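Category: Automation in small manufacturing

Bench automation at Undum

By Živko Papadopoulos
Last revised in March

Bench automation at Undum is the gradual shift of repetitive pick, place and position-checking jobs from people to small robot arms at the Undum assembly shop in Bratthorpe. The shop makes housings and switch parts, mostly for the equipment supplier Fandell. It has 101 employees, 10 of whom work in the section where the arms are developed and used.

Background

Before the change, parts were placed in test fixtures by hand. A worker on a full shift handled 611 parts, and the section rotated people every two hours to limit wrist strain. Fandell later asked for a position check on each part, which would have added a second handling step. The shop manager chose to try low-cost arms on the existing benches - the floor plan had no room for a fenced cell.

Trial bench

New movements are tried on a separate bench before they reach the floor. The arm there has 3D-printed gray segments, a servo motor at the elbow and a control board behind its lower part, with the wiring left open. Its target is a green plastic cube with six round holes, fixed to a white board marked in pencil with rows of dots and small circles. The marks give staff a plain reference when they talk about where the tip of the gripper should go.
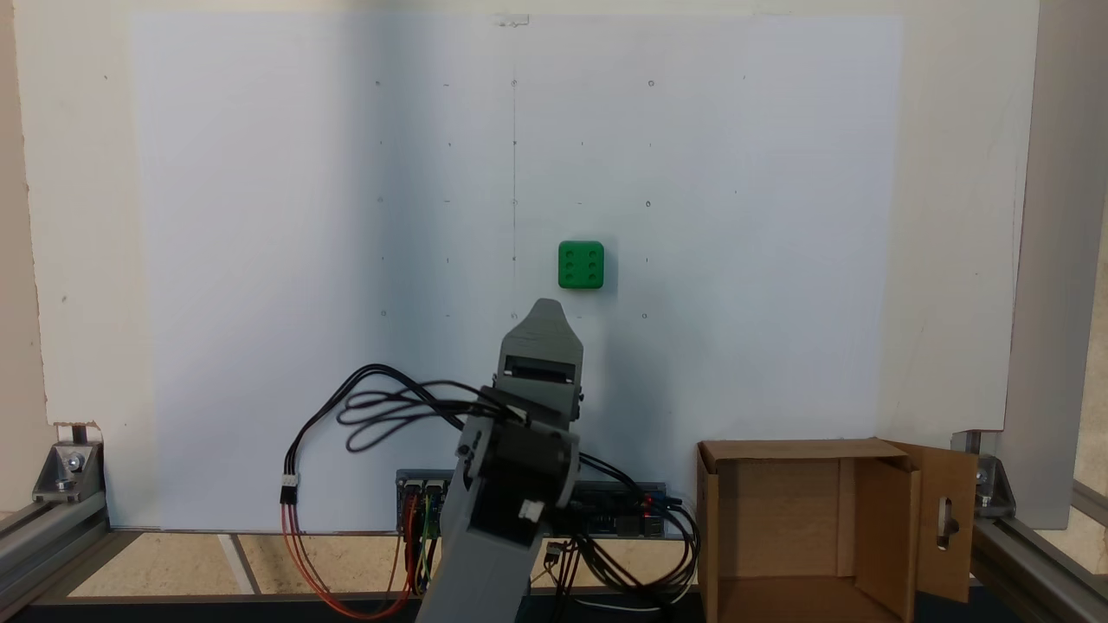
Changes in job duties

No jobs were cut in the section during the first year. Four assemblers moved to a new grade called bench operator. They load trays, start the program, clear stops and keep a written log of faults. The two-hour rotation was dropped for this group and later brought back at the workers' request, as watching an arm for a full shift was found to be tiring in its own way.

Training lasts 9 days and is given by a technician from Nasr, a local service firm. It covers safe stopping, servo replacement, cable checks and simple changes to stored positions. Changes to the program itself are still made by the technician.

Reception

Workers reported less hand and wrist pain. Complaints were mainly about pay, which rose only after the second round of talks, and about the pace of the line. Operators may now slow an arm without asking a supervisor. Some older assemblers chose to stay on hand work, and the shop keeps two manual benches for short runs and odd shapes.

See also: Work rotation - Light assembly - Operator training

Text may be reused with credit to the author | Contact the editors | Back to top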